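Häufige Fragen zum Tagebuch-Archiv Gokcombe

Stand: November 2024

Auf dieser Seite antworten wir auf Fragen, welche uns oft per Post oder E-Mail gestellt werden. Das Archiv sammelt private Tagebücher, Haushaltsbücher und Briefe aus Familien. Die Texte werden abgeschrieben und, wenn die Familie es erlaubt, auch online gezeigt.

Welche Tagebücher nehmen Sie an?

Wir nehmen handschriftliche Tagebücher an, die mindestens 34 Jahre alt sind. Die Person muss nicht bekannt sein. Auch ein Heft, in dem fast nur vom Wetter, vom Kochen und von Besuchen bei den Nachbarn geschrieben ist, hat für uns einen Wert. Gedruckte Bücher und Fotoalben ohne Text können wir leider nicht aufnehmen.

Muss ich das Original abgeben?

Nein. Sie können das Original schenken, oder Sie leihen es uns für die Zeit der Digitalisierung. Eine Leihe dauert normalerweise acht Wochen. Danach bekommen Sie das Heft zurück, zusammen mit einer Kopie der Dateien.

Wie soll ich ein altes Heft verpacken?

Bitte wickeln Sie das Heft in säurefreies Papier und legen Sie es flach in einen festen Karton. Verwenden Sie kein Klebeband direkt am Einband und keine Gummibänder. Lose Blätter, gepresste Blumen oder Zettel lassen Sie bitte genau an der Stelle, wo sie liegen. Für uns ist diese Stelle auch eine Information.

Ich möchte selber ein Tagebuch über meinen Alltag beginnen. Was soll ich hineinschreiben?

Diese Frage freut uns immer sehr. Schreiben Sie das auf, was Ihnen selbstverständlich vorkommt: wer zum Essen da war, was es gekostet hat, welche Arbeit man am Vormittag gemacht hat und welche liegen geblieben ist. Maureen Hollis, die unsere Schreibkurse leitet, empfiehlt vier Zeilen pro Tag. Wer mehr schreiben will, darf natürlich mehr schreiben, aber vier Zeilen schafft man auch an einem müden Abend.

Notieren Sie bei Namen wenigstens einmal, um wen es sich handelt. In vielen alten Heften steht nur «Tante M.» oder «der Kleine», und die Enkel können es später nicht mehr auflösen. Gewöhnliche Dinge wie ein gedeckter Tisch dürfen ruhig mit einem ganzen Satz vorkommen.

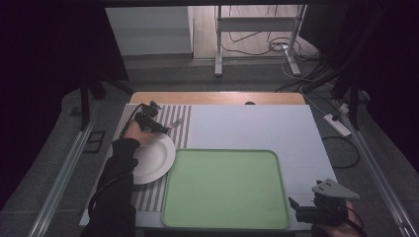 Wer schreibt die Texte ab?

Die Abschriften macht eine Gruppe unter der Leitung von Bok-nam Bang. Jede Seite wird von zwei Personen unabhängig gelesen. Wenn ein Wort nicht lesbar ist, setzen wir eckige Klammern und raten nicht. Die Rechtschreibung des Originals bleibt stehen, auch die Fehler.

Kann ich bei der Abschrift mitmachen?

Ja, gern. Man sollte die alte Kurrentschrift lesen können oder bereit sein, sie zu lernen. Im Lesesaal Alvarado gibt es dafür einen Anfängerkurs an vier Abenden. Von zu Hause arbeitet man mit dem Programm Clutex. Den Zugang bekommen Sie nach einer kurzen Probeseite.

Was geschieht mit privaten oder peinlichen Stellen?

Die Familie kann einzelne Seiten sperren lassen. Gesperrte Seiten werden zwar abgeschrieben, sie stehen aber nicht online und werden im Lesesaal nicht gezeigt. Bitte schicken Sie uns eine Liste mit den Seitenzahlen oder mit dem Datum der Einträge. Schwärzen oder herausschneiden sollte man nichts.

Was kostet die Digitalisierung?

Bis 100 Seiten ist sie kostenlos. Bei dickeren Heften machen wir Ihnen vorher ein schriftliches Angebot, und ohne Ihre Zustimmung beginnen wir nicht.

Darf ich aus den Tagebüchern zitieren?

Für eine Familienchronik oder für die Schule ja, mit Angabe der Signatur. Für ein Buch oder eine Ausstellung brauchen wir eine schriftliche Anfrage, welche wir an die Familie weiterleiten. Die Antwort kann etwas dauern, vor allem bei der Sammlung Moltach, deren Erben in mehreren Ländern wohnen.

Meine Frage steht nicht auf der Liste. Wohin kann ich schreiben?

Benutzen Sie bitte das Kontaktformular und nennen Sie, falls vorhanden, die Signatur des Heftes. Telefonisch sind wir nur am Vormittag zu erreichen.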